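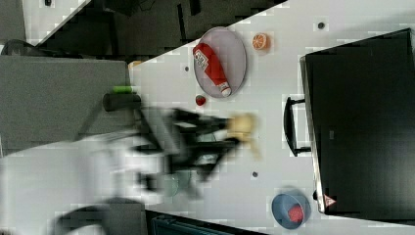

Figure 1. Ketchup bottle on an oval tray, with a cut orange slice beside it, on a white tabletop.

3.2 Recall and attendance

The recall system at the Vultcombe clinic was changed in July, when the practice moved from printed cards to text messages. Before this change, each patient received a card by mail when the next cleaning was near. The card gave the phone number of the front desk, and the patient had to call during opening hours. With the new system, the patient receives a message and can answer it at any time. The Ferkside clinic kept the printed cards for the whole study period and serves as the comparison site.

We included adult patients who had at least one completed cleaning at either clinic and who had no open treatment plan. Patients under orthodontic care were left out, as their visits follow a different schedule. After these exclusions 684 patients remained. The records were exported on 2 May 2024 from Jolteo, the scheduling program used at both clinics, and were checked by hand by the second author (Bram Coppens).

A visit was counted as attended if the patient arrived on the booked day, also when the arrival was late and the cleaning had to be made shorter. A visit moved to another day by the patient was counted as rescheduled and not as missed. This rule is more generous than the one in our earlier work at the Assunção clinic, so the two sets of results should not be compared directly. 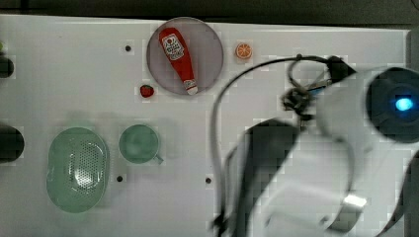 The second problem was patients with more than one phone number on file. In many families a parent manages the appointments of grown children, and the message then goes to a person who is not the patient. We kept these records in the main analysis, but we repeated the analysis without them. The direction of the result was the same, although the difference between the two clinics became smaller.

Attendance was higher at Vultcombe after the change. The difference was clearest among patients who had missed their last visit, and it was weak among those who had always come on time. This agrees with what the front desk staff told us - regular patients often book the next cleaning before they leave the building, and the reminder adds little for them.

3.3 Interviews with patients

To understand the numbers better, Valdir Cavalcanti interviewed 29 patients from the two clinics. Each interview took around 100 seconds per question and was held by phone, in the evening for those who worked during the day. The patients were asked how they remembered their appointments, what had made them miss one, and whether they would prefer another kind of reminder.

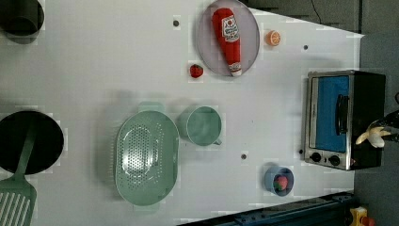 Fear of pain was mentioned less often than we expected. Most of the missed visits were explained by work shifts, by child care or by simple forgetting. Only three patients named the cost as the main reason, but it is possible that others did not feel free to say so to a person connected with the clinic. Several older patients said that they liked the printed card, which they could put on the refrigerator door, and they asked if both kinds of reminder could be sent. Vultcombe now offers this choice on the registration form. We have no attendance data yet for the patients who selected it.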